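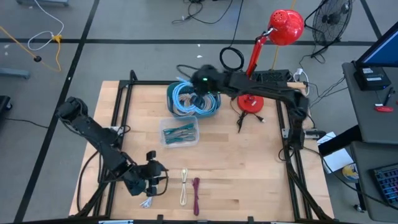
Attachment 1: cable table, teal bin and lamp

Ticket 584 -- Cable sorting, storage room
Opened by: Sewwandi Biswas
Assigned to: Ilari Savolainen
Opened: Apr 2, 2018
Priority: normal
Status: closed, with one open point

Description of the problem

Hello. I am writing about the cables which we keep for the Tilahun office. People come to take a network cable and they return after a long time with the wrong one, or with a good one that is in a knot with two others. Last week I needed a short cable for the Pretano desk and I could not find it, although I know that we bought a full bag of them in October. In the end I took a long one and it is now lying behind the desk in a big heap.

I started to sort on the wooden table. The light blue cables are in loops in the teal bin, and the beige and white ones are in the same bin beside them. The short teal ones with dark connectors I put in the clear plastic container, all in the same direction. The cream one and the dark maroon one are coiled on the table, because I do not know to which group they belong. There is also a small white cable near the front edge.

My questions are these:
1. Can the blue and the beige/white cables stay together in one bin?
2. Where do the cream and the maroon go?
3. How must we tie them so that they do not open again?

Log

Ilari Savolainen, first reply
Thank you for the ticket and the picture. For question 1, I would prefer to separate them. When two bundles share a bin, the loose ends go through the loops of the neighbor, and after some days you have one bundle. Please try with a piece of cardboard in the middle first. If it does not hold, I will ask for a second bin of the same size.
For question 2, please read me what is printed on the jacket of both cables, if there is something printed. The color alone does not tell us the type. In the old Plistov delivery we had three colors of the same cable.

Sewwandi Biswas
I looked at both. On the cream one there is no text that I can read, only some gray marks which were maybe letters before. On the maroon one the text is good and it says the category, it is the same category as the blue ones. The connectors of both are fine, the small clips are not broken.

Ilari Savolainen
Then the maroon goes with the blue. The cream must go to the tester before we put it anywhere. Please do not place it in the bin yet.

Perrine Huet
Sorry to enter in the ticket. I have the tester in my drawer on the second floor, it needs a new battery. I can bring it after lunch.

Sewwandi Biswas
Perrine came with the tester. Result for the cream cable: all pairs pass, also when I bend it close to the connector. Result for the small white cable: no light on one pair, tested 2 times, and also with the ends changed. I have marked it with tape and put it in the box for recycling.
The cardboard was not a success. It fell to the side when I took out the first loop.

Ilari Savolainen
OK, second bin is ordered from Floner, 6 pieces in a pack, so we will have extra. Until it comes, please keep the beige and white ones in a paper bag.
For question 3: wind the cable in loops as wide as your hand is long, do not pull it tight, and close it with a hook-and-loop strip in one place. No plastic ties. For short cables no loop is necessary, they can lie flat as you have them in the clear container. I like this container very much -- one can see from the door if it is empty.

Loredana Bellini
A small remark from me. If you sort in the evening, please use the red lamp and pull the head down low. With the ceiling light only, the beige and the white look the same to me and I mixed them already once. Please also keep the lamp cord to the side when you put the bins back.

Sewwandi Biswas
I did this and it is much better, thank you Loredana. The new bins arrived. Blue and maroon are in the first, beige, white and cream in the second. I have written the type and the length on a label on the short side of each bin. The total is 49 cables without the bad one, and I put this number in the stock list.

Ilari Savolainen
Good. I close the ticket. Open point: Perrine Gilbert still has a long blue cable from the meeting room, she will return it when the wall socket is repaired. Please add it to the list then, no new ticket is needed.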